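Print this page
E-mail this page

Resley Robotics Club: progress report to the Bevov Community Fund
Spring report, covering January to the Easter break

Thank you, first of all, for your patience while we got this together. We had meant to send it before the end of term, and then the end of term arrived with its usual pile of things to be signed and handed back, and so you are getting it a little later than promised but (we hope) a good deal fuller. It has been a happy few months and there is plenty to tell you.

You will remember that the application was for a student project in which our members would learn to program a robot arm to pick up a block, move it and set it down inside a target drawn in marker pen. It sounded almost too modest when we wrote it down, and one or two of the older students said so quite loudly at the first meeting. They have since come round! Getting an arm to do something a toddler can do has kept the whole club busy every Sunday afternoon, and we still haven't run out of things to argue about.

Where we are with the work

The first few weeks went on the basics: how the joints are numbered, how to stop the arm in a hurry, how to write down what you did so that the next pair can repeat it. After that we split the members into small teams, each with its own part of the job. One team looks after the approach, meaning the path the gripper takes down towards the block. Another looks after the grip itself, and a third has taken on the target and the scoring, and has become rather strict.

The approach team have had the hardest time of it. Their early attempts came down on top of the block or well to one side, and they spent a fair bit of February learning that a small error at the shoulder becomes a large one by the time it reaches the fingers. They now bring the arm in wide and slow and close the last little distance as a separate step, which has made everything calmer.
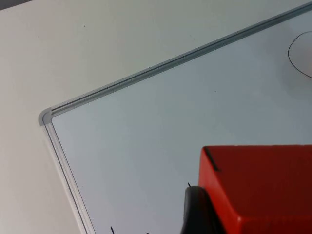 Gripper finger close up against the left side of the red block, on the whiteboard.

Drawing the targets in marker was the scoring team's idea and has been a very good one. A new layout costs us nothing and takes a moment, and the younger members like being trusted with the pen. The targets are wobbly, and we have decided to keep them that way. A program that only works with a perfect circle isn't much use to anybody, and the students have had some thoughtful conversations about what should count as "inside" when the line itself wanders about. Their present rule is that the whole base of the block must be within the line, with no touching. There was a long debate over touching.

By the last session of term the club had logged 135 complete attempts, each one written up in the shared notebook with the starting position, the program version and the result. Of these, 51 met the scoring team's rule. We are pleased with that, bearing in mind how strict they are, and most of the successes came in the later weeks. The notebook itself is something of a treasure now, with sketches in the margins and a few crossings-out that must have been heartfelt.

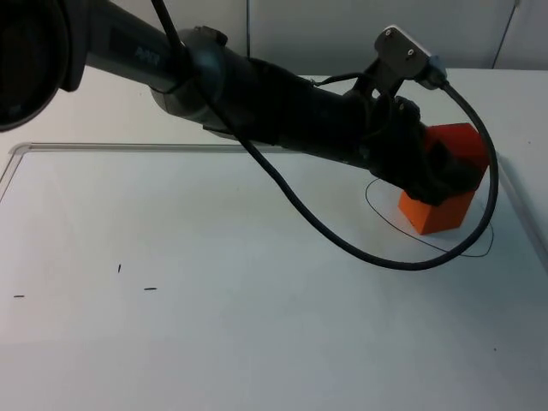 The arm with the block in its gripper, over one of the hand-drawn loops.

The grip team are currently working on how tightly to hold the block. Too gentle and it swings as the arm turns; too firm and it tends to stick for a moment when the fingers open, which nudges it out of place just when everyone is holding their breath. They have tried a two-stage release, opening a little and pausing before opening fully, and want to test it properly next term before they claim anything for it.

Cable routing has also taken up more of our time than we expected. We have asked every team to move the arm slowly through its whole path once before a run and watch the cable as it goes. It adds a few minutes to each session and the members have grumbled, but they do it.

Money

The grant was for 3,374 pounds. Roughly 2,000 has been spent so far, nearly all of it on equipment hire and the software course, with a small amount on pens, blocks and the notebook. The hire from Robles has been renewed until the summer at the same rate, for which we are grateful. What remains is set aside for next term's hire and for the coach to Gendholm. We don't expect to ask for any change to the budget headings.

What comes next

The Gendholm schools' robotics day is in June, and the members have voted to enter the pick-and-place class. The organisers will draw their own target on the morning, so our teams won't have seen it beforehand. Between now and then we want to try two blocks in one run, and to swap the teams round so that everyone has had a turn at each part of the job. There has been some resistance to this from the scoring team, who like it where they are.

We would also love to have somebody from the Fund come and see a session. Sundays from two o'clock is when we are at our liveliest, there is always tea, and the students would be delighted to let you draw a target and see how they get on with it. Please do let us know if a date in May would suit.

With warm thanks from all of us at Resley

Print this page
E-mail this page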